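Home Kitchen Small Spaces Projects Archive About

Setting Up Folding Tables for a Big Dumpling Day

I love a dumpling day! Our kitchen counter holds one cutting board and a kettle, so all the real work happens on folding tables in the living room, and after plenty of these I have a setup I'm really happy with.

Start with the legs. Open them fully, push down on the top at each corner, and listen for a click or a wobble. If it rocks, slide a bit of folded cardboard under the short leg (cereal box is perfect).

Next, put the main table right up against the TV console. Things stop rolling off the back, and you get a whole extra ledge for trays! The second one goes alongside it with a gap between the two. 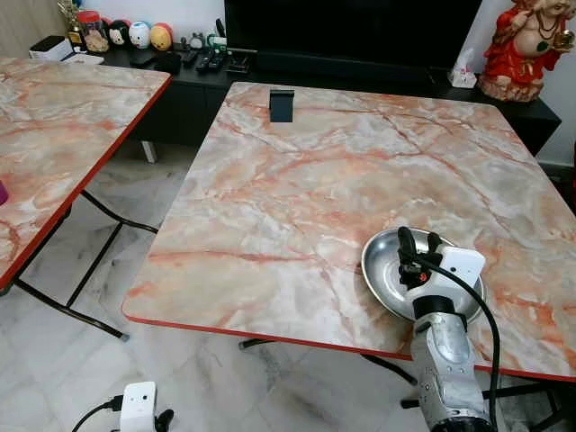 Wipe the tops with warm soapy water and dry them well. Then bring out a wide, shallow steel bowl for the filling. Shallow matters here, you want to reach in with a spoon 40 times without scraping your knuckles.

Flour only one end. I keep the other end clear for finished dumplings, in rows, with a damp towel over them. Let the dough rest 30 minutes while you chop, and work with 3 wrappers at a time so the edges stay soft.

Our record is 43 in one batch, back in February, and I am still so pleased with the pleats on those.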